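Teleop forum > Manipulation > Corn onto plate, how do you all demo it?

gornstead_kid
2019-03-30
Okay so I've been steering our arm by remote for the corn-on-plate task and my demos are all over the place. Sometimes I come in square to the cob, sometimes I twist the wrist at the last second, and the policy seems to have learned the twist as a kind of nervous habit (it does it over nothing now!). Wrist view with the fingers wide:
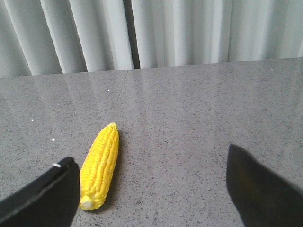
How many ways of approaching the object should I show it?
One, until it works, and then add a second.

I got that from the Carness notes and I'm not sure I buy it. Thoughts?

lfontana
I don't buy it either, sorry. We did one clean approach at Grandavura and the thing fell apart whenever the cob was turned even a little. Mix the angles from day one. I'd do 5 or 6 placements, 8 demos each, and look at it again before recording any more.

slowhands
Disagree with Liliana here. Mixed angles are fine if the person driving is consistent, and most of us aren't! I had up to 2,000 demos by September and threw out the bulk of them because I kept changing my mind halfway in. Also, are you driving off the wrist view only? I always want a side view too, or I lose track of where the plate is.

gornstead_kid
Both views. Side one, with the cob lying at a slant and a good stretch of counter between it and the plate:
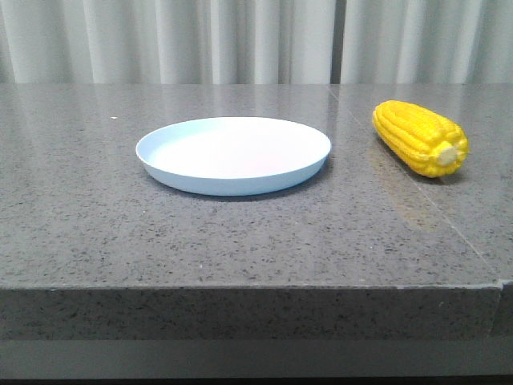

Side view, plate on the left and corn on the right.

icolombo
With the cob at that slant I'd turn the wrist early, way up high, and then come straight down. The late twist is what it's copying. Try guiding the arm by hand for a few too. My hand-guided ones come out smoother than anything I do on the controller.

slowhands
Hand guiding puts your own arm in the side view though. Ilaria, do you mask that out?

icolombo
Nope, I replay the joints afterward and record that.

lfontana
Huh, okay, stealing that. Still say mix the angles.

gornstead_kid
Going to try the early turn first and leave everything else alone. Will post the Corrigan config once I've cleaned it up.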